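Search questions and tags
Ask a question Log in

Budget for a bin picking test cell: what gets forgotten?

We are a small returns warehouse and want to set up one arm over one bin to see whether mixed goods can be picked at all. The arm is on loan until March, so that cost is out. I have $1,000 left for everything that isn't the arm or the gripper. Okeke quoted $642 for a welded bin stand and I don't know if that is sensible. Items are shoes, small toys, pouches, balls.

3 answers

Answer 1 (24 votes)
Skip the stand for now. You will move the bin several times before you settle on a spot, and a welded stand fixes the height. Clamp the bin to a table and spend the money on these instead:

1. Hose and cable management. Get sleeves and ties, and leave enough slack for the wrist to turn. Bralden sells a kit for $60.

2. Bar clamps. Ours go over the rim of the bin, with a pad against the side. Blue tape on the table is enough for marking positions.
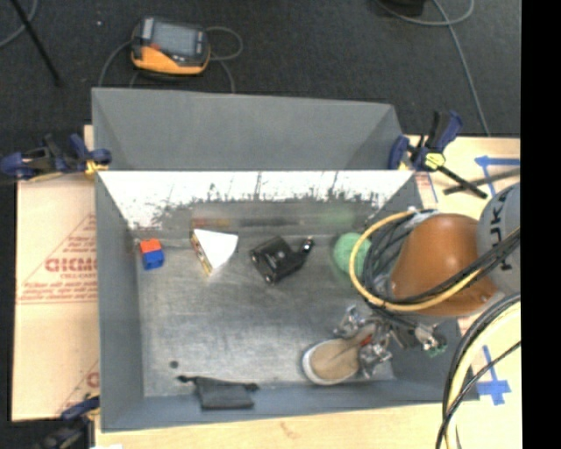

3. Test items. Buy duplicates, and buy awkward ones. A shoe is a fair test for a finger gripper, and a soft pouch lying flat is a different problem from a ball.

4. A spare bin. The floor and walls get scratched.

Answer 2 (3 votes)
Depends on the payload. Ask Kadham, they did ours.

Answer 3 (9 votes)
Agree with the first answer except on the stand. If the table rocks you will be chasing position errors for weeks. Sitgate has used steel benches, call on a Thursday when the new stock is in. Also put aside something for spare fingers.

Shares: 6 Comments: 2

Related questions
Finger gripper or suction for shoes?
How deep should a picking bin be?
Leasing an arm for a short trial
Cable sleeves that survive wrist rotation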